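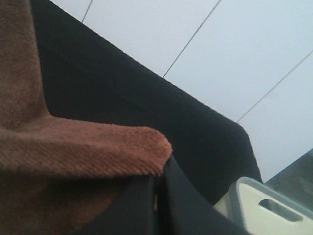 Can machines do the boring jobs yet?

brostbridge_nat
Settle an argument please. My brother-in-law reckons we'll all have a machine doing the laundry by next September. I say towels alone will finish it off. A towel has no proper shape, it flops over whatever you put it on and the corner is never where you left it. Brown towel over something black, half of it in shadow, and you want a gripper to find the edge? Good luck!

Svyat_Y
I think you're behind the times, Nathalie. We've had an arm on the packing bench at Plurkeretti for 14 months and it picks soft stuff all day. Bagged cushions, cloths, the lot. Drops a few, so do I.

brostbridge_nat
Bagged though! A bag of cloths is a parcel. Get it to fold one and put it in the airing cupboard, then we'll talk.

moppet72
Bandara had a folding demo on a stand I went to (a Tuesday, dead quiet, so I got a proper go). It did hand towels quite nicely if you laid them flat first. I scrunched one up and it took 3 tries and ended up with a sort of sausage. My kids do worse, mind.

Svyat_Y
3 tries is fine if you're out at work while it does it. Who cares how long it takes?

moppet72
Me, if it's in my kitchen whirring away — we've only got the one worktop.

gearbox_pete
Svyatoslav's right about the bench and Nathalie's right about the house. Same bench, same light every day, easy. At home everything's moved since yesterday. Inum quoted us 1,772 quid just for a gripper, no arm, and I can buy a lot of towels for that.

brostbridge_nat
Ha, showing him this thread. He's still going on about September.

Svyat_Y
Tell him the September after. I'd put a tenner on it.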